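The Gullham clothes swap is back, and I'm so pleased! Doors open at 7 in the Salameh hall, and it's $3 to get in.

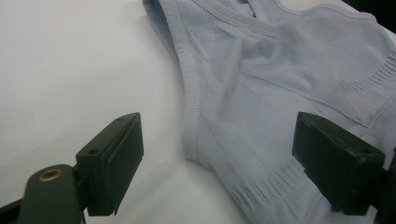
*A pale grey knit with a ribbed edge.*

We had 150 people through in April (my feet still hurt), so come early if you're after winter coats.
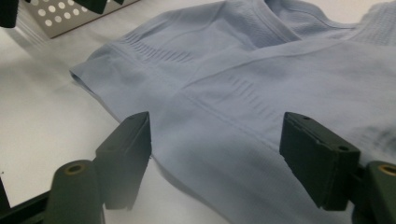
*Stretchy knit in periwinkle blue.*

Myroslav Vasylenko is doing free mending again. He fixed my favourite jumper last time!

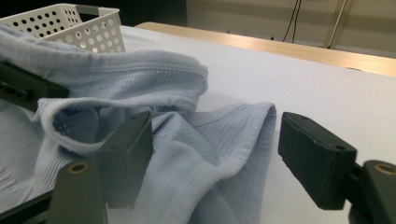 *Fine ribbing and mesh on light blue fabric.*

Leftovers go to the Jeven op shop.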